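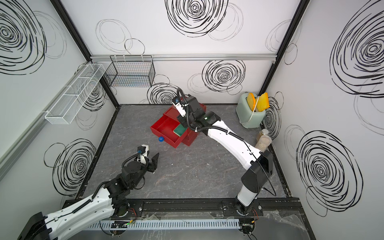
Let the short film be quiet for a minute

I watched a whole program of animated shorts last weekend (28 of them, with a lot of tea) and I came away with one complaint, so you're going to hear it. There's too much music! Piano under the sad parts, strings under the slightly sadder parts, and then a big swell at the end in case I'd dozed off and missed that it was the end.

The one I keep thinking about is Sternside, a 12-minute piece from a little studio called Kirnar. It's about a ferry pilot in his last winter of work, and for most of it you hear rope, water, boots on a deck and a radio that somebody has left on in another room. The sound is by Océane Gosselin, and I'd put her name bigger on the poster if it were up to me. There's a shot where the pilot takes off his gloves and puts them on the heater, and all you get is the tick of the metal warming up. I leaned in. I can't remember leaning in for any of the others.

Now, I know how the music gets there. I've cut a few shorts myself, and when you've stared at the same gloves since February you stop trusting them. The drawings start to look thin. Somebody drops a temp track on the timeline, everybody in the room relaxes, and from then on the silent version feels broken. I did it on a film called Doãn, which had 865 drawings in it, a good many of them lovely, and I buried the lot under a cello. My sister asked me afterward who the cello was for, and I still don't have a decent answer.

I'm not against composers, please don't write in. Cavden, in the same program, has a score that carries the whole thing and I'd happily listen to it in the car. But that film was boarded with the music in mind, and you can tell - the cuts land where the tune wants them. What bugs me is the music that shows up in the last two weeks as a kind of blanket.
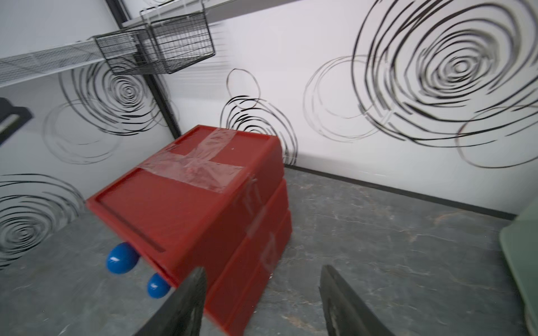 So should a first-time director skip the score altogether?

I'd hold off on it until the picture is locked and the effects track is properly built, footsteps and room tone and all. Then play it for a couple of people who haven't seen it, without any music, and watch where they start to fidget. If it's one spot, try re-cutting that spot before you call a composer. You might still want music after that, and fine, go get some. Just keep the quiet version on a drive somewhere and watch it again before you send the film out - I wish I'd done that with the cello one.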